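The Tenant in Number 8

My aunt Raymonde Doucette left me the apartment house on Turcotte Street, and she left me a letter with it. It was mostly about the boiler. But at the very bottom, in pencil, she'd written: "Don't raise the rent on number 8. He pays in pears."

Well, I figured she meant something else. Her handwriting was terrible!

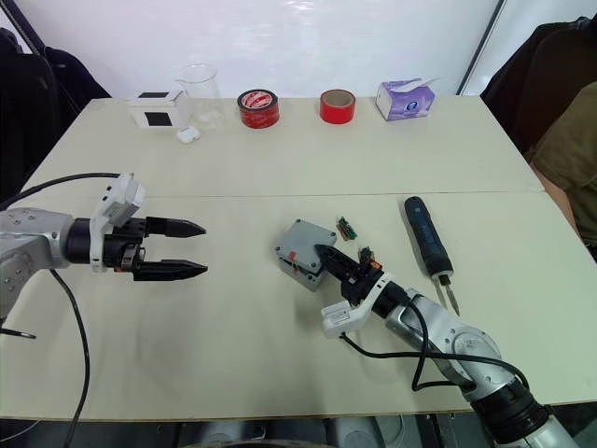
So the first of May came and I went up with my little receipt book, feeling very official, and knocked. No answer. There was a paper sack on the mat, though — 13 pears, still with the leaves on, and it was nowhere near pear season. I ate one on the stairs. I'm not ashamed of it. I sat there and remembered the name of every kid in my third grade class, including the one who moved away before Christmas.
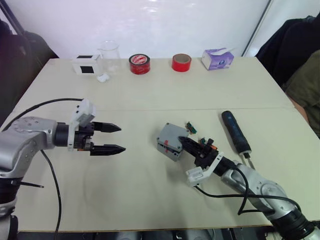 June

I asked Mrs. Patano across the hall what he looked like. "Tall," she said, and then she thought about it and said, "or he was in the winter." She's 78 and she's lived there longest, so I let that go.

The next sack had a note in it. It said the boiler would quit on Friday and I should call the Ruvis people before then (I did, and they found the crack). I wrote "thank you" on a receipt, slid it under his door, and heard somebody pick it up.

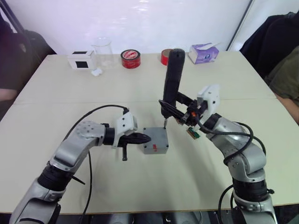 A small gray box in the middle of the table.

I haven't raised the rent. I've started saving the seeds in a jar by the sink, and this morning one of them had moved.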